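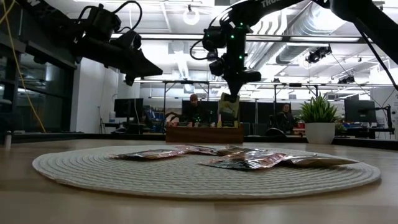
Packets, mat, box. The green one on its way.

The Packing Test

Kerubo got to Garnholm late, hair wet, one glove. The bus had stopped at every gate from Griststead and then at a field. She'd rehearsed a sentence for the door and lost it by the stairs.

"You're the shop," said the woman at the top.

"I'm from the shop."

"Roksolana Ostapchuk. Come through, mind the cables, do you want tea? The tea's bad."

She did want tea. Didn't say so. Followed her in past the desks, people at screens, no one looking up much.

Mwanaisha had sent her. Mwanaisha Ondieki, who owned the Griststead shop and the bigger one at Prorkthorpe, and had read something on a train. Go and see if it can do the hampers, she'd said. You've done the hampers for 28 years, you'll know. As if that was a kindness. 300 hampers every winter, tea and biscuits and the foil packets on top, and Kerubo's thumbs in plasters by the end of it.

"So," said Roksolana. "Packets into a box. That's the job today."

"Just that?"

"Just that."

Kerubo looked. The mat was nice. Rope, coiled round and round, the sort her aunt had under the fruit. Shiny packets lying about on it any old how, and the two black arms hanging over the lot like herons.

The right arm had one by the top. Dangling. A greeny yellow thing, turning a bit. It went towards the box so slowly she found she was leaning, the way you lean when a child carries soup.

"Come on," she said, out loud. Went red.

Roksolana wrote something down. "Everyone does that."

The packet went in. Then the arm went up and thought about it. You could see it thinking, or Kerubo could – a stop, a small twitch at the wrist, another stop. In that time she'd have had the rest in, a ribbon on, and the next hamper started.

"Is it broken?"

"It's looking."

"At what? They're right there."

"They're shiny," said Roksolana. "It doesn't like shiny. The light comes off them and moves when it moves, and it isn't sure where the edge is. And they're soft, so the edge isn't where it was anyway."

Kerubo thought about that. She'd never once wondered where the edge of a packet was. She didn't look at them. She looked out of the window at the bus stop and her hands got on with it.

Second try the fingers closed on nothing. Third try, on the mat. The whole mat came up at one side, packets sliding, and Roksolana said a word in her own language and hit a key.

"Does it know it's got the mat?"

"It thinks it's doing very well."

She laughed then, properly. Hadn't meant to. Felt bad for it after, the poor daft thing, up there holding a placemat and pleased with itself.

They had the tea. It was bad. A younger woman came over with a biscuit tin, Archana Nishad, Archana did the left arm mostly. She asked how Kerubo did it. The hampers. Nobody had asked her that before so it came out in the wrong order – heavy at the bottom, well, you feel which is heavy, straw in the gaps, you shake it, if it rustles wrong you've got a gap, packets last and you tuck them so they stand up and look like more than they are.

"Rustles wrong," said Archana. She'd stopped chewing.

"You'd know if you heard it."

"It hasn't got ears."

"Well then."

They wanted her to see one more. The hard one, Archana said, the one for showing off. Both arms, one strip of something thin and yellow, one to hold and one to take.
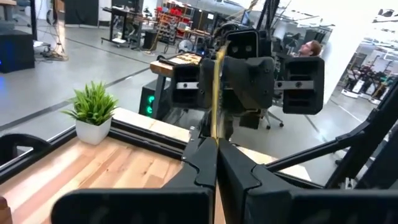
From the left hand's point of view. The other one looking back.

They'd put it up on a monitor so she could see what the hand saw, and that was a shock. From the table they were herons. From in there the other one had a face. Two round eyes in a black box and its big square mitts either side, and the yellow strip straight up and down between them both, and a plant behind, minding its own business.

She thought of folding sheets with Zawadi. Zawadi Koech, her first year at the shop, the flat over the top before Zawadi married and went to Marwat. One at each end. You walk in, you give your corners over, and there's a second where both of you have it and you both have to know. They used to get it wrong on purpose. Drop it, start again, sheet on the floor, screaming.

"Which one lets go?" she said.

"Sorry?"

"Which one. Lets go."

Archana and Roksolana looked at each other. "That's the argument," said Roksolana. "That's the whole of January, that argument."

On the screen the two of them held on. Neither would. The arms hummed. Kerubo's hand had come up off the table by itself, finger and thumb, a little pinch of air.

Seven tries, they gave it. She stayed for all seven and missed her bus.

Mwanaisha rang while she was stood at the stop, dark coming on, rain again.

"Well? Can it do the hampers?"

"No."

"Not at all?"

"It can do a packet. One. If you've got the afternoon."

"So that's a no, then." Paper noises. Mwanaisha was already on to something else, you could tell. "Waste of a day. Sorry, love."

"They want me back," Kerubo said.

"What for?"

"To show them. They'll pay the bus. They want to put a thing on my hands and have me pack and it writes it all down, the – where I press." She wasn't explaining it well. "How I know."

Quiet on the line. "And you said what?"

She looked at her thumbs. Out of the light you couldn't see the plasters. She thought about the hampers, all 300, and somebody else's hands, no thumbs at all. Thought about having her winters. Didnt know what you did with a winter.

"I said I'd ask what they were paying besides the bus," she said, and put her arm out, becuase there were headlights.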